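Home & Workshop | Storage and Small Repairs

Caring for Painted Wooden Toys and Game Pieces

50 shares | 9 comments

Painted wooden items should be cleaned with a cloth that has been wrung out well. Soaking raises the grain, loosens glued joints and lifts paint at the corners. A few drops of mild dish soap in a bowl of lukewarm water are sufficient for most household dirt. Residents are advised to wipe each piece with soapy water, wipe it again with plain water, and dry it with a clean towel.

Crayon marks and sticky residue generally respond to a small amount of baking soda on a damp fingertip. Alcohol and glass cleaner should be kept away from older finishes. Where the age of the paint is unknown, the item should not be sanded or given to a small child until the paint has been tested for lead.

Chipped edges may be repaired as follows. Sand the damaged spot lightly with 220-grit paper, remove the dust, and apply two thin coats of water-based paint marked as safe for toys. Allow the first coat to dry overnight. Thick coats remain soft for days and will pick up fingerprints.

Margit Torvik, who teaches the Thursday repair class at the Clunwood Household Center, recommends leaving finished pieces on a wire rack for a full week before use – longer in humid weather.

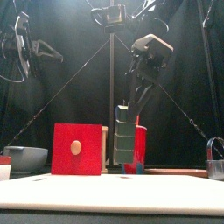
Storage deserves equal attention. Shallow bins with ventilation holes are preferable to sealed plastic bags, which hold moisture against the paint. Bins should be kept off basement floors and away from radiators. Pieces that have been freshly painted should be separated with plain paper during the first month – newsprint may transfer ink to light colors.

Felt-lined boxes should be vacuumed in January, when most households are putting holiday items away, and checked for moths at the same time.

Filed under: Cleaning, Wood Care, Playroom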